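Loose Finger, Lost Data: What Went Wrong With Our Hand-Held Gripper
Rostam Mohammadi
Project report, January 2025

Our project was called Trakeo, and the goal was to teach a small arm to pick up parts by showing it how a person does it. We built a hand-held gripper, recorded 2,851 short demonstrations with it, and then found out that 311 of them were bad. I learned more from those than from all the rest put together!

The trouble started with the first real test. The arm would line up nicely over a part, start to close, and then push the part sideways off its mark. We blamed the training code first (I lost a whole weekend to that), then the lighting, then the table. The code was fine. When we played back the recordings in order, the left finger was slowly turning on its mount. Over one long session it moved by up to 2 mm at the tip, which is plenty when the part is a thin washer.

After that we began every session with the fingers open over a plain surface, so we could compare the tips and the screw holes with the session before. It takes a few seconds and I really wish we had done it from the start.

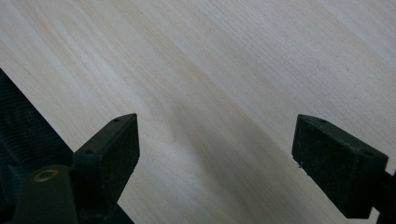
Figure 1. Open-finger check over light wood, nothing between the fingers.

The cause was a screw that backed out a little with every squeeze. We built a quick test rig to prove it, and by 800 open-and-close cycles the screw could be turned by hand. With thread locker on it, the same test left it tight – a great moment in the lab.

There was a safety side too. On the arm, a loose finger could come off while moving, so we added a stop that trips if the closing force looks wrong. We have only tried it at slow speed so far. The 311 bad recordings are kept in a separate folder, and next I want to see if the drift can be corrected in software.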